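The seat nobody in an office thinks to maintain is usually the one with the most leather on it. A black executive chair with contrast stitching will spend years under the same weight, in the same place, and receive a wipe with a paper towel when something is spilled. The hide will tolerate that for a while. The thread tolerates less.

Mudassar Mughal repairs office seating from a unit in Skotham. Most of what comes to him is leather or something sold as leather, and most of the faults lie along a seam. Pale thread on a dark panel shows soil early, mainly on the arms, where hands rest. Owners tend to scrub it. Scrubbing lifts the nap of the thread and works the dirt into the stitch holes, and the line then looks gray for good.

His method is slow. The chair is vacuumed with a soft brush, then each seam is gone over with a barely damp cotton cloth, folded to a narrow edge and moved along the stitching. Cleaner goes on the cloth and never on the chair. He uses Distent, a water-based product thinned to half strength, and lets the panel dry for two hours before any conditioner is applied. Conditioner stays off the thread.

Creases are treated separately. A crease that flattens when the panel is pressed from both sides is a matter of padding. The filling has moved, and it can often be worked back by hand toward the ridge of the cushion. A crease that stays is in the hide itself and will crack along its high point if left dry.

Metal parts get a dry cloth only. Polish creeps under a rivet head or a nameplate and leaves a ring that is hard to remove. Straps and buckles are checked for pull at the anchor, where the fabric or leather is punched.

Lifting causes more damage than sitting. Rolled arms are covered parts over a frame, and on many models the cover is held by two screws and a line of staples. A chair carried by its arms loads the staples first. Mughal prefers a grip low on the frame, one person to each side, with the floor cleared of power strips and cords beforehand. Where the arms must be held, the pressure should be spread and even on both sides.

Replacement is the other option. A Kahraman chair in full leather costs 700 at the Vorer showroom, and restitching both arms costs a small part of that. The sum changes if the seat foam has gone as well.
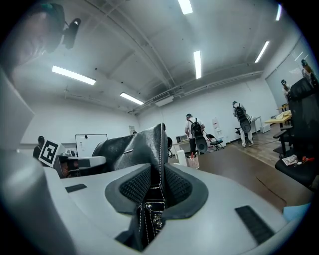
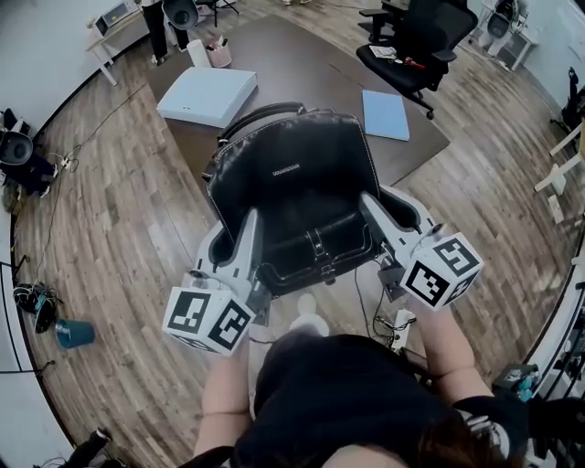

Black leather and pale stitching, the combination that shows wear soonest.

SKOTHAM, February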